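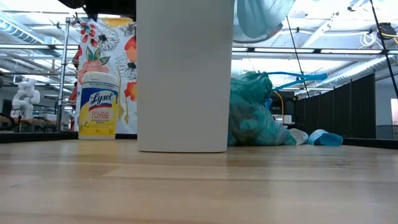
Disinfecting wipes on the table at Gikow.

Progress report to the Stergiou Fund
Project: Egg-free baking for small cafés and lunch clubs
Period covered: up to the end of July

1. What the grant is for

The grant pays for the testing and writing up of egg-free cake and tray bake recipes that a small café or lunch club can make with an ordinary oven and the staff it already has. We agreed to deliver 8 recipes, each with a costed ingredients list, an allergen sheet and a scaling table for larger tins. The recipes are to be free to download and use.

The work is being done at our Gikow kitchen. Trial bakes are then repeated at the Zindholm lunch club, where the oven is older and runs hot at the back.

2. Where we are

Six of the recipes are finished. These are the lemon drizzle loaf, the chocolate tray bake, ginger cake, carrot cake, oat and date slice, and plain scones. All have been baked at both sites and the allergen sheets have been checked against the packets we bought.

The remaining two are the Victoria sponge and the fruit loaf. The fruit loaf is close. It cuts well on the day but is dry by the next morning, and we are testing a version with the fruit soaked overnight in tea. The sponge is further behind and has a section of its own further down.

The chocolate tray bake gave the least trouble. Vinegar and bicarbonate of soda give enough lift, and the cocoa covers any taste left behind. The carrot cake took longer than we had allowed for. Our first version used mashed banana in place of the egg and tasters called it banana cake, so we moved to apple purée and cut the sugar to match. Grating the carrot finely made a bigger difference to the crumb than any of the changes to the liquid.

Ground linseed worked in the oat and date slice and in the ginger cake. It did not work in the scones, which came out gummy in the middle. The finished scone recipe uses soya yoghurt and a little extra baking powder.

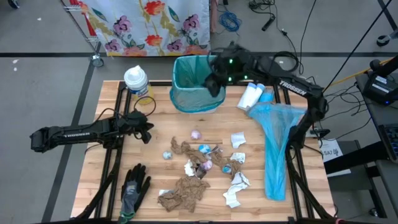 One reply to the ginger cake sheet said the recipe was easy to follow but that the baking time was too short for a deep tin, and asked whether the cake would freeze. We baked it again in a deep tin at Zindholm and found the same thing. The sheet now gives separate times for deep and shallow tins. The cake does freeze, wrapped whole and not iced, and a line has been added to say so.

Other replies were mostly about cost and about wording. Several cafés asked us to drop "flax egg" and simply write "ground linseed and water". We have done this on all the sheets. One kitchen asked for weights in place of spoon measures for the raising agents. We have kept the spoons and put the weight in brackets after them, as many small kitchens do not have scales that are reliable at such low weights.

3. The Victoria sponge

We chose this recipe knowing it would be the hardest. A sponge has nothing to hide behind, and the people who order it know how it should taste. The trials so far fall into two groups.

The first group used the liquid from tinned chickpeas, whipped and folded in. The rise was good in the oven and the cakes then sank as they cooled. Whipping for longer helped a little. Baking at a lower temperature for longer stopped the sinking but gave a thick crust, and the layers cracked when they were turned out.

The second group used soya milk curdled with cider vinegar, and sunflower oil in place of the margarine. These cakes are flatter but they hold their shape, they slice cleanly
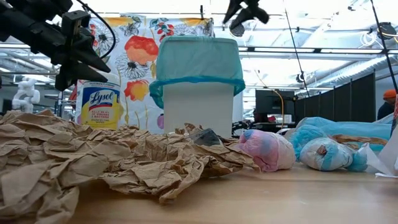 and they keep for two days in a closed tin. The flavour is plainer than we would like. More vanilla improved it up to a point, after which it tasted of nothing else. Putting back a portion of the margarine looks more promising and is what we are testing now.

Our present view is that the second method should be the one we publish. It is more forgiving of a hot oven and it does not need an electric whisk. If the fund would prefer us to continue with the chickpea version as well, we can do so, but it would mean leaving out the planned notes on icings and fillings.

4. Changes to the plan

We had intended to test every recipe with two brands of dairy-free block. The Trorkix block in our original shopping list became hard to get locally, and we did not want to publish recipes that depended on it. All the sheets now say "dairy-free baking block" with no brand, and any block used in testing has been a supermarket own label.

The tasting mornings at Zindholm have moved to Monday. The lunch club is busier then and we get more slips back. The slip has also been shortened. It now asks whether the person would order the cake again, and leaves a space for comments.
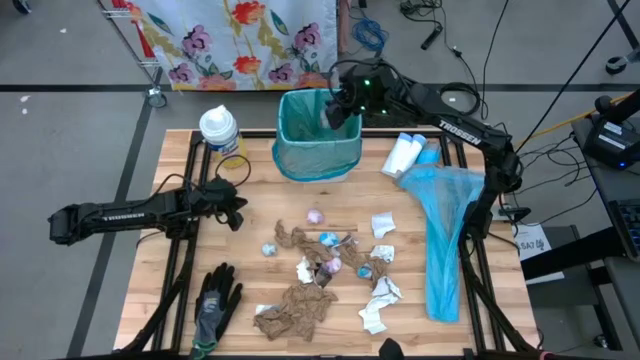
Reading time: 8 minutes

5. Money

Grant received: £2669
Spent to the end of July: £2254
Balance carried forward: £415

Ingredients were the largest item, followed by kitchen time at Zindholm and then printing. Dates and ground linseed both cost more than we had budgeted. We saved on tins by borrowing the deep ones. The balance is enough to finish the two outstanding recipes and to print the final set. We are not asking for any further money.

6. Next steps

Finish the fruit loaf and send the sheet out for comment.
Settle the sponge method once we have heard from the fund.
Rebake the lemon drizzle loaf in the larger tin, where the scaling table gives slightly too much syrup.
Check all allergen sheets again before printing, in case any packet has changed.

Receipts and the tasting slips are kept at Gikow and can be sent on request. We would be glad of a reply on the sponge before the next tasting.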